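3.2 Sorting at the household level

Deposit return in Civach started in June, with 13 collection points. Uptake was uneven. Households near the Vasiliu depot returned most of their bottles, those in Clillmont very few -- distance is the obvious reason but not the only one. Caps on or caps off was never settled in the leaflets (see Figure 2, bottles with caps and a lined bin).

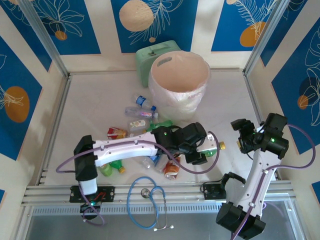
Figure 2. Empty drink bottles next to a lined bin.

Theresia Zwahlen objected that caps hardly matter, and that people in Clillmont stopped returning bottles when the depot cut its evening hours. Fair point. We reran the counts without the evening returns; the gap narrowed but did not close. Diary data are thin here, up to 3 weeks per household, and some pages came back blank.

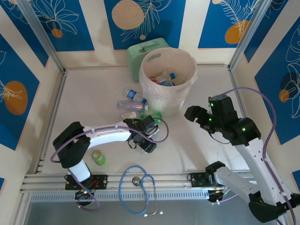
The second round of diaries used a shorter form. Two questions only, when and how far. Response was beter, mostly among renters, and we pool both rounds in section 4.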